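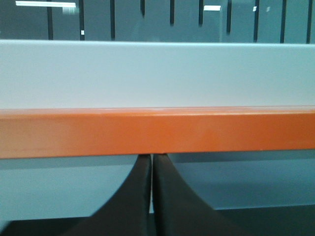

Orest Romaniuk wrote in October to say I was wrong about cheap shelving, and that the Hitik rack had held up in his garage for two winters. I bought one to find out. It is a bolt-free steel unit with five shelves, rated at 700 pounds per shelf on a level floor.

Assembly took me one evening with a rubber mallet. The beams drop into keyhole slots in the posts and need a firm hit at each corner. Two were tight and I had to back them out and start over. The instructions are a single sheet of drawings, and the one for the middle shelf is upside down.

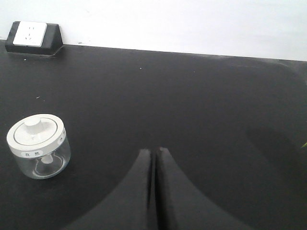 Celeste Godinho asked whether the shelves sag, as hers from Lashari did under paint cans. Mine have not so far. I keep canned food and a tile saw on the second shelf — nearly 733 pounds on the whole rack — and a straightedge still sits flat across it.

What I don't like is the feet. They are thin plastic caps and one split when I slid the rack toward the wall.

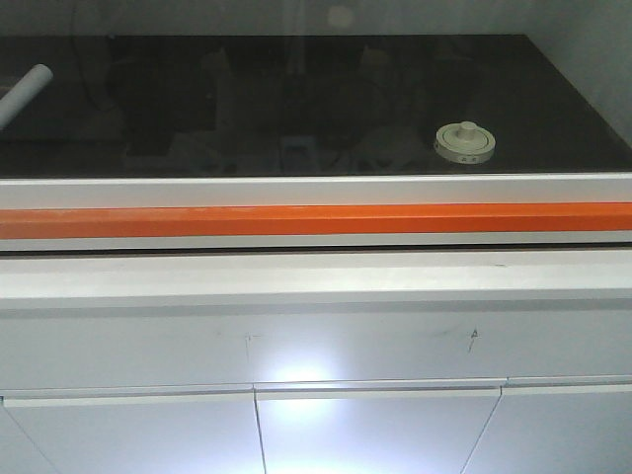

Replacement caps come in bags of four, and the seller answered my email in two days. The Pruvo rack has better feet but costs more and is not as deep. If your floor is uneven, buy metal leveling feet before you load anything. I would buy the Hitik again for a garage, though I wouldn't put it in a kitchen.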